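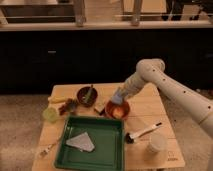
Subject: Re: [dallside-kitchen] Small things off the shared table

Replying to the list so everyone has the same version. The earlier message is quoted below, and my answers follow.

> Hi all,
> The lower cupboard is full again and there is a pile of
> small stuff that has no shelf. I counted 41 pieces when I
> emptied it, and that is without the cutlery. Can we agree
> on what stays out on the wooden table and what gets put
> away? Also:
> 1. Does the green tray live on the table or under the sink?
> 2. Are the two bowls a set? One is dark brown and the other
> is more of an orange, and they don't stack well.
> 3. Who wants the light green cup? If it isn't claimed by
> the end of August I will put it in the donation box.
> Thanks for reading, and please answer on the list and
> not under the cupboard note, which fell off.

1. The tray. I would leave it on the table, at the front, long side toward the room. It is the biggest thing we keep out and it takes up most of a shelf if you try to store it flat. Standing it on edge under the sink worked for a while, but it slides down behind the Kometti bucket and then you have to take everything out to get at it. On the table it gives us one place to drop odds and ends, and it can be emptied in one go at the end of the evening.

2. The bowls. Not a set. The dark brown one came over from the Brito Street kitchen with the first load of boxes, and the orange one was bought later to replace a chipped one. I don't mind that they don't match. Keep them side by side toward the back and don't try to stack them, the glaze on the orange one will scratch.

3. The cup. I'd like to keep it here. It is short enough to stand on the left side of the table without getting knocked by the cupboard door, and we are down to 7 cups that everybody can use. If someone has a claim on it from before the move, write to me off list.

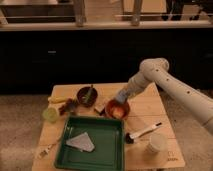 List moderator, Dallside shared kitchen

A few other things that came up while I was writing this.

The long green thing goes in the dark brown bowl, leaning, so it can be found. It has been in three different drawers since spring.

The small tan block stays between the bowls. Please don't throw it out again. I know it looks like a scrap.

The brown dried bunch at the back left can stay next to the yellow piece for now. If it starts to shed, put it in the compost -- I am not attached to it.

Anything light that ends up in the tray, like the white and gray triangle, should be picked out before the tray is washed. Last time a wad of something went down the drain and we paid 60 dollars to have it cleared.

As for the rest of the cupboard, I propose one box for the pieces that are used less than once a month. Muter has lidded ones that fit the lower shelf with a little room to spare. I will label it on the short end so the label can be read with the door half open. If the box fills up, we go through it again before buying a second one.

No need to reply if you agree. If you want something changed, send it to the list before the end of August and I will update the sheet inside the cupboard door, with tape this time.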